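Sim notebook, kitchen sink scene, September

Ran the Foltar policy again on the sink layout with the two-handed setup. Goal for this round was to see whether dropping the view that never has the hands in it hurts success. Annatjie Nel thinks it carries nothing. I was less sure.

Renders from the sink layout, all three without the noise pass:

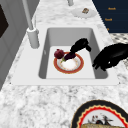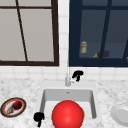
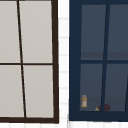 Baseline with every view on: 80 episodes, 50 successes. Without the third view: 80 episodes again, same seeds, 6 fewer successes. Small enough that I don't want to call it yet. Training was the same for both, Flasach config, nothing touched except the input mask.

The failures don't look alike. With the full set, most are late — the grasp closes and the object slips on the lift. With the mask on, more of them stall before contact. Seed 77 stalls in both and should probably come out of the list. I left it in for now so the numbers stay comparable with Annatjie's.

One thing to fix first: the Proltham logger writes success at the moment of release, so a drop at the right spot counts even if the object rolls off after. Changed the check to wait for the object to settle. Old runs need rescoring before anyone quotes them.

Next: rerun both with the new check, then try blanking the view halfway through an episode.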